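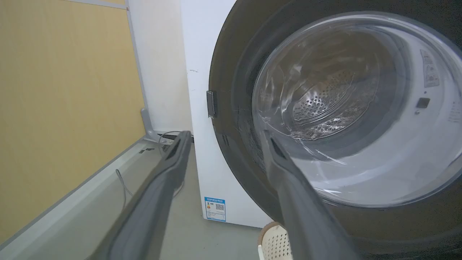

Front loader smells like a pond, what am I missing?

Posted in: Laundry and Utility

brackenhill
Right, I need some help before I lose my temper with this thing. We moved in February and the washing machine came with the house. It's a white front loader with a massive dark door, washes fine, spins fine, doesn't leak. But the smell! You open the door in the morning and it's like lifting the lid off a water butt. Towels are the worst. They come out smelling all right and then the second you dry your face with one it all comes back.

So far I've done two empty hot washes, one with soda crystals and one with a shop-bought cleaner, and I've wiped the door glass inside and out. It was better for a week and now we're back where we started. The glass has streaks on it as well which I can't shift, sort of thin white lines towards the bottom. Is that limescale or detergent? We're in a hard water area if that helps.

I don't want to buy a new one. Everything else in this house already needs money.

tilly_mop
Have you pulled the rubber seal back? Not just wiped the front of it, I mean got your fingers in the fold and had a proper look underneath. When I did ours for the first time I found a hair grip, a sock belonging to a child who was by then at secondary school, and a quantity of grey slime I would rather not describe. Old flannel, hot soapy water, go all the way round.

brackenhill
I've wiped what I can see. I didn't know there was a fold. Off to look.

Pegbag
And the drawer. Everybody forgets the drawer. It should come right out, there's usually a tab at the back you press down. Then look up into the roof of the hole it came out of, with a torch. Black spots up there = there's a fair part of your smell. Old toothbrush and a bit of patience.

Horacio Núñez
I repaired these for a living for quite a few years, so here's my usual list, in the order I'd do it in someone's house.

Switch it off at the wall first. Towels down. Find the filter, normally behind a little flap at the bottom of the front, and drain it slowly into a roasting tin or something equally shallow. Take the filter out and clean it. Put your hand (or a torch if you're squeamish) into the hole and check nothing is stuck round the pump. Screw it back in properly, because a filter that is nearly tight will ruin your floor.

Then the seal, then the drawer, as the other two have said. Only after all of that do your hot empty wash. If you do the hot wash first you're just warming up the muck.

Streaks on the glass: rub one with a cloth dipped in white vinegar. If it goes, it was scale. If it smears and feels slippery, it's detergent and you're using too much. Wipe the vinegar off afterwards and keep it away from the rubber.

brackenhill
Thank you, that's really clear. The filter! I did not know it had a filter. I feel about twelve.

oldmanadard
I'll disagree with one bit. I've used vinegar in mine for years, a good glug in the drawer every wash instead of softener, seal and all, and it's never perished. People get terribly worked up about vinegar and rubber. My mother did the same with her twin tub on Adard Terrace and that outlived two carpets.

Horacio Núñez
Some seals put up with it and some go sticky. I've changed enough sticky ones to be careful. You do as you like with yours, but I wouldn't tell someone to do it on a machine when they don't know its age or what's been put through it before.

oldmanadard
Fair enough, though I'd guess half of those sticky seals were down to softener. Horrible stuff.

Horacio Núñez
We can agree on the softener.

tilly_mop
Wait, what's wrong with softener? I love softener. The Alodia one, the purple bottle, I'd wear it as perfume.

Pegbag
It leaves a waxy film on everything, Tilly. Inside of the drum, inside of the hoses, and on your towels so they stop drying you properly. I gave it up and my towels are a bit crunchy but they do soak up water now, which is sort of the point of a towel.

tilly_mop
I'm not ready to hear this.

brackenhill
Update! Filter is out. I used a roasting tin like Horacio said and had to empty it 5 times, so if anyone else is trying this, have a bucket next to you and don't wear your slippers. The water was grey and it STANK. In the filter: two hair bobbles, a lot of fluff, a collar stiffener (none of us owns a shirt that smart) and what I think used to be a tissue.

Then I did the seal and yes, there's a fold, and yes, it was disgusting. I went through three cloths. Drawer is soaking in the sink as I type.

Glass: the vinegar cloth took most of the streaks off, so that's scale I suppose? The ones near the bottom were a bit slippery though, so maybe it's both. How much powder am I meant to be using? I've just been filling the compartment to the line.

Pegbag
To the LINE? No wonder, you poor love. The line is for the filthiest rugby kit in the world. Read the side of the box, look for your water hardness, and use the scoop.

oldmanadard
Hard water does need more than soft though, so don't go mad the other way. Too little and the dirt just goes round and round and settles back on your clothes, and then everyone's whites go grey and they blame the machine.

sudsandsorrow
Can I jump in on the temperature question? I bet you wash everything at thirty. So did I, and I had exactly this smell. Now I do towels and bedding at sixty and the smell hasn't been back. I still do the ordinary clothes cool. It does cost more to run, I know, but I was washing the towels twice anyway.

brackenhill
Everything at thirty, guilty. I thought I was being good!

tilly_mop
Liquid or powder? Powder with bleach in it (the ordinary white-wash sort, it'll say on the box) helps keep the gunk down. Liquids and capsules don't have it, as far as I know. I switched for whites and towels and kept liquid for the dark stuff.

lowther_lane
Unpopular opinion, but I think people fuss far too much over washing machines. I've never cleaned ours. We leave the door open and that's it. No smell, and we've had it since we lived in Cernville.

Pegbag
Lowther, have you looked in the fold?

lowther_lane
I have not and I'm not going to.

Horacio Núñez
Leaving the door open is most of the battle, to be fair to Lowther. The drawer too, pull it out an inch or two. A drum is full of holes with a gap behind it that you never see, and the damp sits in there if the door's shut. But have a look at your filter some day, please.

brackenhill
We've been shutting it because the utility room is tiny and that door is enormous. You can't get past to the back door when it's open. Would leaving it on the catch do? Or is there a gadget?

sudsandsorrow
Rolled-up face cloth between the door and the frame. No gadget needed. There are little magnetic props you can buy, but I had one and it fell off every time the dog went past.

oldmanadard
Check you haven't got small children or a cat before you leave it ajar, mind. Ours slept in the drum the whole of one winter and I looked every single time before I put a load in. Still do, and she's been gone years.

brackenhill
No cat, no little ones, just a teenager who has never knowingly gone near it. Face cloth it is.

While I'm here, there's a label by the door with a lot of tiny pictures on it. Is any of that worth knowing, or is it all just "don't put your head in"?

Horacio Núñez
Depends on the make. Mostly safety warnings in that spot. The plate you want for spares is the one with the model number, usually inside the door opening or behind the filter flap. Write it down now while you're down there, or take a photo on your phone. If you ever need a seal they'll ask you for it.

tilly_mop
Next question is how often do we all do the cleaning wash. I say once a month.

Pegbag
Monthly here, with soda crystals. I put in 200 grams and run it on the hottest it'll go.

oldmanadard
I use 300. Hard water.

Pegbag
Of course you do.

lowther_lane
Never.

brackenhill
Final report for now. Drawer scrubbed (black spots in the roof, Pegbag, hundreds of the things), back in, hot wash done with nothing in it, face cloth in the door overnight. Came down this morning and stuck my whole head in and it smelled of... nothing much. Bit of warm rubber. I'm so pleased I made the teenager come and smell it too and he says I need to get out more.

First load of towels is going in at sixty, with a scoop and a level one at that. My neighbour, who's got an Åberg the same sort of age as this, now wants me to come round and do hers. She can buy her own roasting tin.

Pegbag
Wonderful! Let us know how the towels are after a couple of weeks, it can take a few washes to get it out of the fabric.

tilly_mop
Went and looked in my filter because of this thread. There was a 5p in it and a Lego arm. Off to think about the softener.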